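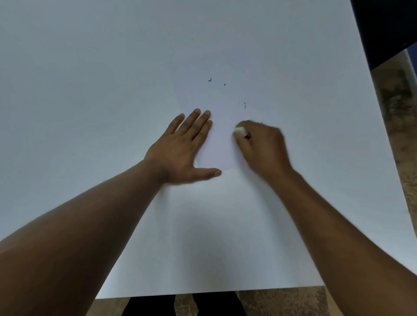 Erase It First: A Morning With the Bilier Drawing-Robot Club

I came to watch robots. What I got, for a good long stretch, was erasing! The club at Bilier is getting ready for the Sosley student challenge in October, and the project is a machine that can rub pencil off a sheet of paper and leave the sheet in one piece. Sounds easy, right? I thought so too, until I sat down at the big white table and tried to explain what my own left hand was doing.

The students start every session by hand, with a small white eraser and plain paper. One hand goes down flat, fingers spread, while the other does the rubbing. Then they argue about it (loudly, and over a lot of snacks). Where does the thumb go? How hard do you press? Do you lift between strokes or just keep going?
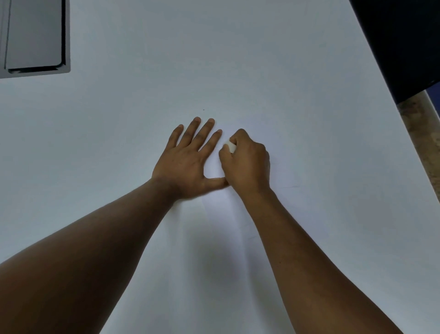
Two hands, two jobs

The club's robot is called Mikuš, and for its first year it had one arm. It chewed up paper like a puppy. Now it has 2 arms, and the holding arm gets most of the attention, which I loved hearing. I'd always figured the eraser was the star of the show, but the kids kept bringing me back to the hand that stays put. Paper wants to bunch up. Push toward the middle and you can get a little ridge running back toward you, and a gripper that can't feel that ridge will happily plow right into it.

They have logged 794 erasing runs so far, all in one shared spreadsheet, with a comments column I could have read all day. "Too brave" was my favorite entry. The software is a starter kit from Trustavura that the older students have mostly rewritten, and they're pretty proud of that.
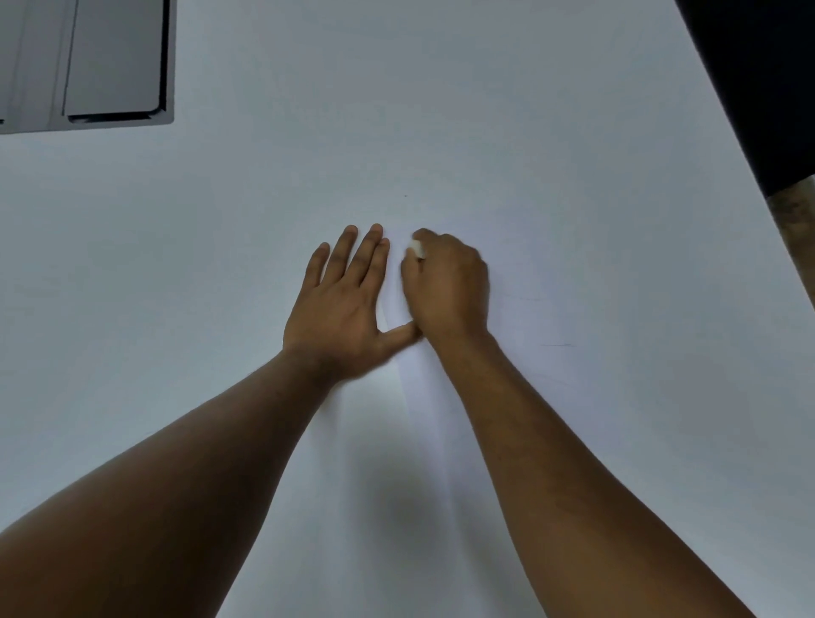
What the judges want

At Sosley each team gets up to 17 minutes at the table, setup included. The pencil marks can be tiny, a dot or a short faint line, and those are the ones everybody dreads. A big scribble is easy to find. A speck on a wide white sheet is another story, and Mikuš still likes to go after shadows.

There are 16 students in the club this summer, and new ones can join through the end of the month. I tried a few sheets myself before I left, and I tore the second one.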